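Du carton, des bacs et un jeudi soir bien rempli

Je vous avais promis la suite de mes aventures de rangement, et cette fois je tiens quelque chose !
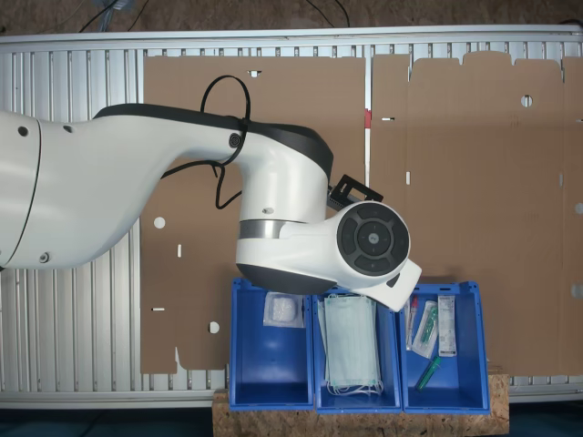
Donc, le carton. Ceux qui passent par ici depuis l'hiver savent que je garde tout : les boîtes de livraison, les intercalaires, les grandes plaques qui protègent les meubles en kit, et surtout les boîtes découpées à plat, avec leurs languettes et leurs petites fentes. J'adore ces objets-là. Il y a une vraie intelligence dans une boîte dépliée : on suit les plis du doigt, on devine quel rabat passe sous l'autre, et quand on la remonte sans une goutte de colle, c'est un petit bonheur (je suis bon public, je sais).

Le problème, c'est que ça s'accumule. En juin j'avais une pile derrière la porte, une autre sous la table, et une troisième dans le couloir que Rosalía contournait en soupirant. Les plaques posées à plat finissent toujours par disparaître sous autre chose, et celle qu'on veut est tout en dessous. Alors maintenant, règle numéro un : le carton se range debout, contre un appui bien droit. On le feuillette comme des disques, on voit tout de suite les trous et les fentes de chaque plaque, et les bords ne s'écrasent plus. J'ai perdu des années avec mes piles !

Règle numéro deux : des bacs, en rangée, juste devant. C'est Madhu Katiyar qui m'a convertie. Elle tient un petit atelier de reliure à Collado, et chez elle tout vit dans des bacs ouverts, sans couvercle, à hauteur de main. J'ai longtemps défendu les boîtes fermées, parce que c'est plus joli et que la poussière reste dehors. Sauf qu'une boîte fermée, chez moi, on ne la rouvre pas. On pose les choses dessus « en attendant », et trois semaines plus tard il y a une colline.

Mon tri à moi est assez simple. Un bac pour ce qui sert tout le temps (ficelle, ruban kraft, cutter dans son étui), un pour les chutes de carton plus grandes que ma main, un pour tout ce que je n'arrive pas à classer. Ce dernier a le droit d'exister, mais je le vide le jeudi soir, après le repas, avec de la musique. S'il déborde le mercredi, tant pis, il attend son tour.

Jeudi dernier, justement, on s'y est mis à plusieurs. Teodoro Valcárcel avait apporté une tarte aux abricots et Yuto ses étiquettes, de jolies étiquettes de papier épais avec un œillet, qu'il écrit au crayon gras. On a passé un temps fou à débattre de la bonne place du ruban adhésif. Côté emballage ou côté bricolage ? Rosalía a tranché : emballage. Je continue à penser qu'elle a tort, et je l'ai d'ailleurs retrouvé le lendemain à côté de la colle, remis là par ma propre main.

Et puis il y a eu le grand tri des plaques, le moment que je redoutais. J'ai gardé celles qui sont bien planes, celles qui ont des découpes intéressantes (un trou rond bien net, ça fait un passage de câble tout prêt ou un hublot de cabane pour les enfants) et deux ou trois très grandes, pour protéger le sol quand je peins. Le reste est parti au recyclage : tout ce qui était gondolé, gras, ou couvert de ce scotch brun qui arrache la surface quand on tire dessus. J'avoue avoir sauvé in extremis une boîte à rabats superbe dont je n'ai absolument aucun usage.

Si vous voulez vous y mettre, commencez par un seul côté de la pièce. Patricio a voulu tout faire d'un coup chez lui, à Ustmont, et il a dormi deux nuits sur le canapé, le lit étant couvert de cartons. Prenez aussi des bacs tous pareils si vous pouvez, même tout simples, même récupérés. Les miens étaient dépareillés au début et rien ne s'alignait, ça me rendait folle à chaque passage.

La semaine prochaine je m'attaque aux pots de peinture. Il y en a un dont l'étiquette a disparu et dont le couvercle refuse de bouger, alors si quelqu'un a une technique qui ne finit pas sur les murs, les commentaires sont ouverts. Et je veux voir vos bacs fourre-tout, même les affreux !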